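Notebook, February
Finish and tableware, test room at Jullcombe
Continued from previous page. Started 9:40.

Surface question first. Zyanya Quintero wants one tabletop finish for all the dining tables before the next order goes in, and the choice is down to the satin and the low-sheen matte, both from Letirik. The satin looks better on the sample chip. On a full top it picks up the ceiling fixtures and shows every wipe mark. I had two satin tops and two matte tops to look at, 4 in total, all in the same color batch.

Method, same as last time. Wipe with damp cloth, dry cloth after, leave it alone until the marks stop changing. Look from seated height on all four sides, then standing. Then set down one plate and look again. I am using single plates because full settings hide too much of the top.

Satin A: streaks visible from two of four sides. Reflection of the fixture sharp enough to see the edge of the diffuser. Rejected for the window side of the room.

Satin B: better than A. Teun thinks it was rubbed out by hand after spraying. No record of that on the card. Ask Orozco, they did the spraying. If it was hand rubbed, the comparison with A is no good and I will need another panel.

Matte A: no streaks from any side after drying. One small nib near a corner, could be felt with a fingernail, could not be seen from the chair. Sanded it locally with 900 grit and a drop of water. The sanded spot went slightly shinier than the rest, which was predictable and I should have left it.

Matte B: no nibs found. Used for the plate checks.

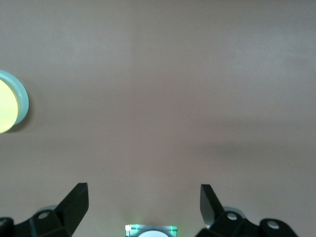 Plate edges are what decide whether a matte top works for us, and I spent most of the late morning on them. The current plates have a raised rim, so the contact shadow depends on the rim more than on the flat of the plate. On a glossy top there is a reflection of the rim as well and the outline doubles. With the pale yellow plate with the blue-green rim, the shadow on the taupe is thin and soft, on the lower right side, and the rim itself stays clear against the top. The broader dark band over the right half of the top is another matter. Its edges are so gradual that I would not trust a color reading taken anywhere near it. Readings from now on go on the card with a sketch of where the shadow falls.

Color. Zyanya calls the top taupe, the order sheet calls it mauve gray, and both can be defended depending on which part of the table is being looked at. Left of center it reads a little warmer than the right. I held the chip in both places and the chip shifted the same way, so I am putting it down to the light and leaving the batch alone. Written on the chip in pencil: "read at center only."

Plates. The yellow is bright enough under the present fixtures to look close to luminous. Fine for the breakfast room. For evening service I would like to see it under the warm lamps before committing, as the yellow may go flat. Pevasix can send a second rim color if we ask before the end of the month. Teun Hermans is against a second color on stacking grounds, as the two will get mixed in the racks and somebody will have to sort them. I have no strong view.

Rim scuff test. Slid the plate across the underside of a scrap matte panel, 19 passes, dry, hand pressure only. Faint burnish line, came off with the damp cloth. Repeated with a grain of table salt under the foot. That left a scratch which did not come off. Satin scrap with salt: same scratch, easier to see. No advantage to either finish here.

Cost. Matte is quoted at 3,829 for the full set of tops including delivery. I don't have the satin quote in writing yet. Zyanya has it in an email and will forward it.

Afternoon. Left a coffee ring on Matte A for one hour and wiped it. Nothing left. Oil drop, same time: slight darkening, gone after dish soap. Red wine not done, no wine in the building. Vinegar done, no change.

Leaning matte. Not signing off until the warm lamp check.

To do:
Ask Orozco about hand rubbing on Satin B
Get satin quote from Zyanya
Move the warm lamps in from the hall, two should be enough
Red wine on Matte A, one hour and overnight
Replace the sanded panel or mark it so it isn't used for sheen
More 900 grit, last sheet used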